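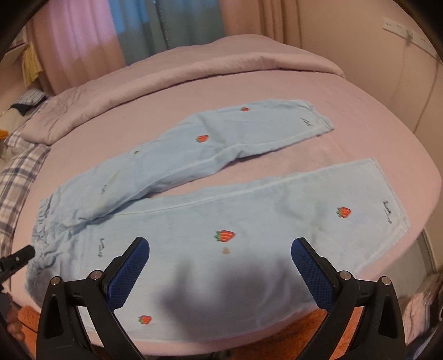

4. Setting up your first wash

Right, you've got the Drallora plumbed in and level (if it still rocks, go back to section 3, I'll wait). Before anything you care about goes in the drum, we need to run it empty once and then teach it your water. I skipped this on my own machine and spent a fortnight wondering why my towels felt like toast.

4.1 The empty run

1. Open the tap behind the machine all the way. Half open gives you error F4 and a lot of beeping.
2. Check the drum for the bag of spare feet. Mine was tucked up under the door seal.
3. Put one spoonful of powder in the main drawer. No softener yet!
4. Turn the dial to Cottons 60 and press Start. The door clicks, then there's a long silence. That's normal, give it a minute or 2.
5. When it finishes, leave the door open for a bit and wipe the seal with a dry cloth.

Caution: don't pull at the door while the padlock light is on. The catch is plastic and it's a pig to replace.

4.2 Telling it about your water

1. Dip the paper strip from the manual bag into a glass of cold tap water and shake it off.
2. Match it to the chart inside the drawer front.
3. Hold Temp and Spin together until the display shows H, then turn the dial to your number. We're on 4 at home, which is properly hard.
4. Press Start to save it. If you wander off and leave it, the setting is lost and you get to do it all again (ask me how I know).

Note: the older Cakus drawer has the chart on the underside, so lift it right out to see it.

4.3 Picking a programme

Most of what I wash goes on Mixed 30 with the spin turned down to 600, and I only bother with the fancy programmes for wool. Eskil Myklebust, who put me on to this machine, swears by the quick wash, but I find it's too short for anything with mud on it.
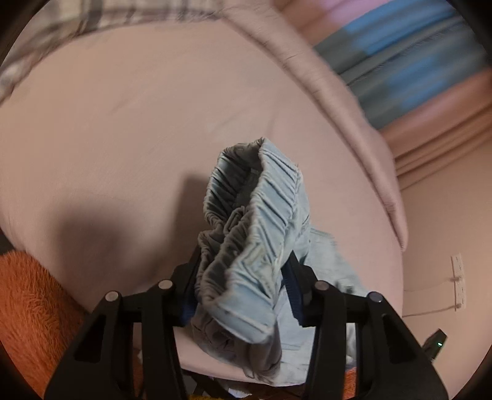 Drying is where the creases get set, so it's worth sorting out as soon as the padlock light goes off. Cotton things especially will hold every fold you leave in them. If you've got something that looks like the crumpled light blue-grey one over the pink bed covering, give it a good snap by the hems, smooth it flat with your hands and hang it up while it's still damp. Anything that has already dried creased can go back in on Rinse and Spin, with the spin turned right down.

Next up is section 5, cleaning the filter. Have a shallow tray and an old towel ready.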